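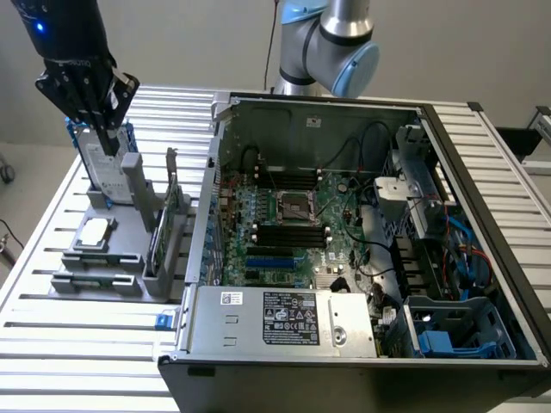

Korkor Nartey writes that her Tanoli has been under the desk for two winters, that the cat sleeps on it, and that she would like to know whether it can be made to do anything faster without her having to learn what a bus is. It can, Korkor. Keep the cat.

Tanoli Desktop Tower
Home and small office computer, built to order by Sinar

The Tanoli is a desktop computer in the old sense: a large box with a button. It does letters, accounts, photographs, the weekly shop and a great deal of email you didn't ask for. It has no opinion about your lighting scheme and there is no window in the side, so you won't have to tidy the cables for visitors.

We sell it to people who keep things. Every Tanoli comes apart with one ordinary screwdriver, and the parts inside are the standard kind that any decent shop will have on a shelf – ours included, though we admit to a bias.

Storage
Hard drive as standard, 3.5-inch. A second one can be added when the first fills up with videos of school plays. If you'd like your old drive copied over, post it to us well wrapped. A sock is not well wrapped.

Memory
Two modules fitted, room for more. This is the upgrade most people should buy first and usually buy last, after a new keyboard, a new mouse and a long argument with the broadband company. A further pair costs £71 fitted.

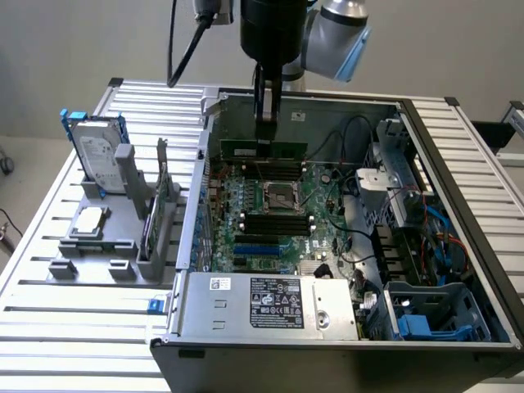

Side panel off, with a memory module at the upper row of slots.

Noise
There is a fan. You will hear it if the house is very quiet, and it'll be louder if you push the case up against a radiator, as roughly 20 of our customers seem to do each May when they rearrange the spare room.

Choosing your model
Tanoli: the plain one. Right for nearly everybody.
Tanoli Curex: faster processor, larger power supply. For people who edit film, or say they're going to.
Zodow kit: case, board and power supply only, for those with parts in a drawer.

Delivery and returns
Free to mainland addresses, signed for. The box is heavy and the courier will tell you so. Send it back within 2,000 hours if it doesn't suit; the figure was a typing error in our first catalogue and we've felt obliged to honour it ever since. Please return the power lead as well. We have a shelf of machines without one.

Page updated March 12, 2018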